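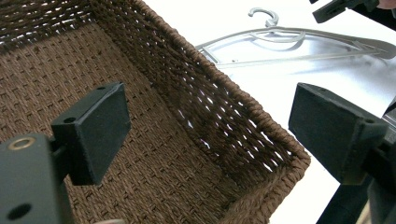
My gripper demos keep getting thrown out at the basket step, and I'm about ready to give up on baskets. I'm recording a laundry sorting task with a hand-held gripper (two-finger, black rubber pads, camera on the tool looking down between them). The job is simple on paper: reach into the basket, pick up one small item, bring it out, lay it on the white surface next to the hanger. I've recorded 1,000 demos since April and the processing script kept only 792. Nearly all the rejects die at the same spot, right when the tool goes down inside that dark brown woven basket. The log says tracking was lost, the path jumps sideways, and the whole demo gets tossed. When I'm working out over the table it's fine, mostly.

Things I've tried so far:

- moving slower (helped a little, I think, but my arm hates it)
- brighter lamp behind the table, which if anything made it worse
- recalibrating the camera twice
- starting each take with a slow loop around the table before I go in

I'm using the Keretti tracking package with the stock settings. I haven't touched the exposure because the manual scared me off. Is it the basket? The weave on the bottom is super regular, just row after row of the same little rectangles, and I have a feeling that's confusing it. But I like this basket and I've got so many good takes with it already, so I'd rather not start over with a plastic tub. Any ideas welcome, and please explain it like I'm a hobbyist, since I am one!

*Posted by lintpilot, November 2020*

---

**castico_fan**

Yes, it's the basket, but it's also the light, and the two are ganging up on you.

Take the weave first. The tracker looks for little spots it can recognize from one moment to the next and works out how the tool moved from those. On a floor like yours every spot looks like its neighbor. So it grabs one crossing, you move your hand, and it happily matches it to the crossing next door. That would give you exactly the sideways jump you're seeing. I had the same thing with a wire dish rack and spent a whole weekend blaming my calibration.

Then the light. You've got a dark brown basket and a really bright white table in the same view, with light poking through the gaps in the side wall. Auto exposure has to pick one. If it goes for the table, the inside of the basket turns to mud, and if it goes for the basket, your hanger melts into the background. Your extra lamp behind the table pushed it the wrong way. Those bright slits bother me too, because they change as you move, so the tracker can latch onto a glint that isn't a fixed point on anything.

What I'd do, in this order:

1. Turn off the back lamp. Put a softer one up high on your side, so it shines down into the basket.
2. Lock the exposure. I know, the manual is awful, but it's one setting. Put the tool inside the basket, let the brightness settle, lock it, then go check you can still make out the hanger.
3. Cover the white surface with something that has a busy, uneven print. An old patterned sheet is great. Ugly is good here.
4. If it still jumps, drop a few scraps of printed cloth in the bottom of the basket, all different, and pin them so they don't slide around.

Do ten takes after each change and look at the log before you change anything else. I didn't do that with the dish rack and I still couldn't tell you which fix did it.

One warning about the cloth scraps: if they're in every demo, the robot is going to learn with them there. Leave them in when you run it, or at least mix in some takes without them once your tracking is solid.

---

**OlveraBench**

just get a different basket. solid sides, light color. I used a Lurkero bin for 3 months and never had a problem. woven stuff is pretty but it's a pain, also the cord snags the pads when you close on something near the wall

---

**slowhands**

I'd keep the basket! If you want a robot that can deal with a basket like that one, it needs to see a basket like that one. Swapping it out gets you nicer numbers and then you're stuck when you go back to the real thing.

Agree with the exposure lock and the lamp. What I'd add is how you move, because I think people copy the motions they'd use with their bare hand and the tool really doesn't like it. When you reach in bare-handed you sort of dive and twist at the same time. With the gripper, try this:

- Come in from above with the tool tipped a bit, so the rim stays in view as long as possible. That thick rolled edge and the rounded corner are the best landmarks you've got.
- Go down, pause for a beat, then turn your wrist if you need to. Don't do both together.
- Don't park the camera where all it sees is basket floor and your own two fingers. The fingers move with the camera, so they tell it nothing about where you are. Check whether your package lets you mask them out. Mine does, and it was off by default, which cost me a lot of takes.
- Come out the same way you went in.

The pauses will end up in the demos, so keep them short and keep them the same. I got lazy about it, and my robot picked up a long dramatic hover over the laundry before every single grab. I had to redo 400 takes to get rid of it.

On the slow loop at the start, keep doing it, but run it around the basket as well as the table, and get a good look down inside while you're at it. If the tracker has already seen the inside from a few angles, it has a better shot at finding itself again when it slips.

And don't delete your rejects yet. Try running them again with the mask on. You can't fix the exposure after the fact, but some of them may only have failed because of the fingers, and that's a lot of arm work to throw in the trash.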